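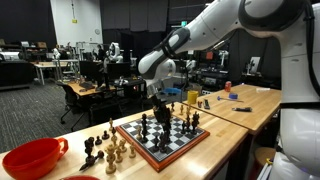
4.2 Chess as a test of the Endau kit

Figure 3. The arm at the board, with the gripper over a tall dark piece. Light and dark pieces stand on the bench to the left.

We chose chess for the second half of the review for a simple reason: the pieces are awkward. A pawn is short and a king is tall, the knobbed tops slide under a flat fingertip, and in a crowded middle game there is very little room for a finger on either side. The Endau kit is sold by Iriren as an add-on for arms a lab already owns, and it bundles a grasp planner, a calibration routine and a small library of ready-made tasks. Chess is not in that library, so everything reported in this section was built with the tools in the box.

Setting up was a pleasure. Calibration took 24 minutes the first time, most of it spent reading the manual, and the planner picked up the centre of each square without any hand-tuned offsets. We then ran 422 games' worth of positions drawn from the Kollham set, for a total of 2,775 single moves. A move counted as good if the piece ended up standing, inside its square, with its neighbours undisturbed.

The results surprised us – in a good way. Captures were the part we had worried about most, as the arm must lift one piece clear, set it down off the board and come back for the other. Endau handles this as two linked grasps and replans between them, and it coped well even with pieces packed close together (Figure 3 shows a crowded board). The Csonka planner we used in earlier work needed a separate script for every capture and still knocked over neighbouring pawns.

There are limits. The kit slows down noticeably when more than four pieces crowd the target, and its error messages could be a lot friendlier. A toppled piece is reported only as "grasp lost", with no hint of which one fell. We would also like finer control over approach angle, which Iriren lists as planned for the December release. Timing results for both planners are given in Section 4.3.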